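Workshop Notebook, Elarside Test Kitchen
4 September 2019
Entry by Junaid Magsi

Subject: Fruit cutting station, board and knife, continued from April.

The station was set up at the white table against the panel wall. The purpose of this entry is to record the equipment in use and the points to be settled before the Lambert trial. Work surfaces are to be wiped before each session and the board returned to the shelf at the close of the day.
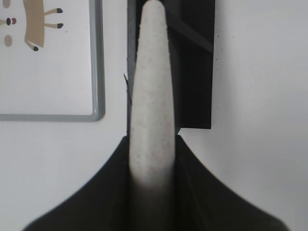 Should the knife be washed between different kinds of fruit?
Wash it whenever the next fruit will be weighed or tasted. For plain cutting practice, a wipe with a clean cloth is sufficient.

The plastic board with the deer print remains the standard board for this station. It has a raised gray rim and a handle slot at one end. Fruit is placed on the printed side. The rim holds back some juice, but very ripe fruit should be moved to the deep tray. Board No. 45 is kept in reserve.

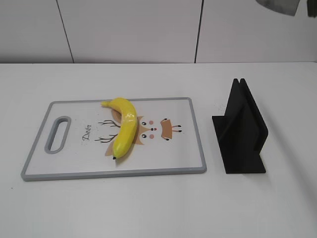

Pesport asked whether the printed side ought to be used for cutting at all, given that knife marks will wear through the picture in time. The plain reserve board was suggested for daily work. No decision was reached.

The knife is the long one with the white marbled handle, marked "baqzo" on the blade. It is to be carried and set down with the cutting edge toward the table, and it is not to be left under a cloth. Sharpening is entered on sheet 78. The last entry on that sheet is unsigned and should be corrected. 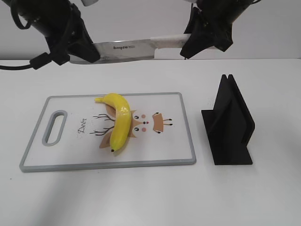
According to Flukimis, a shorter blade would suit small fruit better, and the long knife should be saved for melons. A request for 2 paring knives has been added to the order list.

Open items: label for the reserve board; grit 1000 stone to be returned to the sharpening drawer; signature on sheet 78.
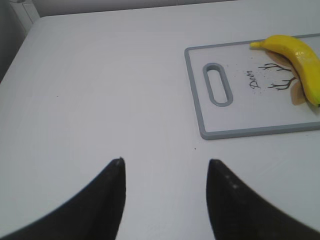 Deer board on the station table, handle slot to the left.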